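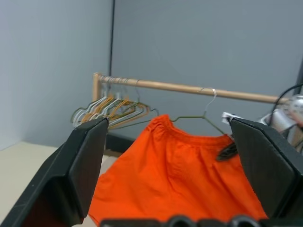 BARWOOD, April

1/ Jurnovlow will reissue the Plundberg court shoe this spring. The release marks the first return of the low-cut model since its original production run ended. Details on colors, sizing and availability follow in this thread.

2/ The Plundberg will be offered in 2 colorways. The first, "Harbor," pairs a white leather upper with a navy heel panel and a gum rubber outsole. The second, "Brick," uses gray suede throughout, with a deep red lining and matching laces.

3/ The upper pattern has been redrawn from an archive pair held at our Barwood office. The toe box is slightly wider than on the original, in response to fit comments received from customers during wear testing. All other proportions remain as they were.

4/ A total of 67 testers wore the shoe over 7 weeks. Their reports led to a softer collar and a longer tongue. The insole is now removable and may be replaced with the wearer's own.

5/ "The Plundberg was designed for indoor courts, and most people ended up wearing it to school," said Veronica Sima, head of footwear design at Jurnovlow. "We kept the court outsole. The changes are in the parts that touch the foot."

6/ Both colorways will be sold in men's sizes 6 to 13 and women's sizes 5 to 11, including half sizes. Wide fittings will be available in "Harbor" only. Children's sizes are not part of this release.

7/ The retail price is $60 for either colorway. Each pair ships with one spare set of laces in white. Replacement laces in navy and red will be sold separately through the online store.

8/ The shoe will be available first at the Barwood store, with doors opening at 9 a.m. on release day. Online sales begin at noon the same day. Purchases are limited to one pair per colorway for each customer, both in store and online.

9/ Nseir, our retail partner, will carry "Brick" in its own locations beginning one week later. Customers should contact their nearest Nseir store for stock information. Jurnovlow is unable to reserve pairs on behalf of partner stores.

10/ Returns will be accepted on unworn pairs in the original box. Exchanges for a different size are subject to stock. Pairs bought at an Nseir location must be returned to Nseir.

11/ Care: "Harbor" may be wiped with a damp cloth and mild soap. "Brick" should be cleaned with a dry suede brush only. Neither version should be machine washed or dried near a heater.

12/ The exact release date will be posted on this account and sent to newsletter subscribers. Press requests for sample pairs should be directed to the Barwood office and should state the size required and a return address.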